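What I did on my winter break (mostly glue)

Hello again from the back room, where the heater ticks and the cat has claimed the good chair. I promised last time I'd write about something other than the weather, so this month you're getting picture framing. Sorry in advance to the two of you who subscribed for the soup.

It started with a pile of prints I'd been carting from flat to flat since my twenties. Linocuts, a couple of old maps, a tea towel from a beach holiday that I love more than is reasonable. All of them in a cardboard tube, all of them slowly taking on the shape of the tube. I took the biggest one to a framer in the Rallovau arcade and was quoted $400, and she was perfectly lovely about it and I don't doubt it's worth every cent, but I went and sat in the car for a bit afterwards.

So I signed up for the Monday night class at the Dristano neighbourhood centre instead. Six weeks, $125, bring your own apron. I didn't own an apron. I do now, and it has glue on it.

The first night was all mount board. You get handed a cutter with an angled blade and a stack of offcuts, and you cut windows until your wrist goes funny. I overcut every single corner. There's a little nick where the blade runs past the line, and once you've learned to see it you'll see it in cafes, in dentists' waiting rooms, in your mum's hallway (I've not mentioned it to her). By week three my corners were decent and I was insufferable about it.

Then mouldings, which is what you call the timber once it has a profile. I'd pictured choosing one as the fun bit and instead I stood in front of the rack for most of a class, paralysed. I ended up with a plain pale one for the linocuts and a dark, slightly wonky one for the tea towel. The wonky one fought me the whole way. You cut four mitres, they all look spot on, you bring them together and there's a gap you could post a letter through! Turns out my two long sides weren't the same length. Clamp one to the other and cut them as a pair, that's the trick, and I'm passing it on for free.

A few other bits for anyone tempted:

Measuring
Pick one ruler and stick with it for the whole job. My metal one and my wooden one disagree by a whisker, and four whiskers is a gap. Measure the artwork, then the glass, then go and put the kettle on and measure both again.
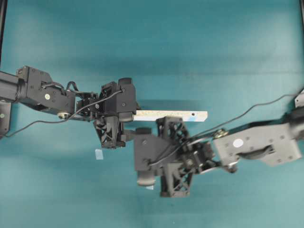 Glue
Less than you think, wiped off straight away with a damp rag. Colour won't take over dried glue and you'll be left with shiny patches at every corner. Leave it in the strap clamp overnight, even if you're dying to look.

Hanging
Two hooks, a bit apart, and the thing stays level when the door slams. I used one hook for years and went about the house straightening everything like a butler.

The tea towel is up in the kitchen now. Three frames done, 28 prints to go, which at my current pace should see me through to retirement. The centre is running the class again in December if you're near Dristano, and I'd get in early.

Next month, soup. I mean it this time.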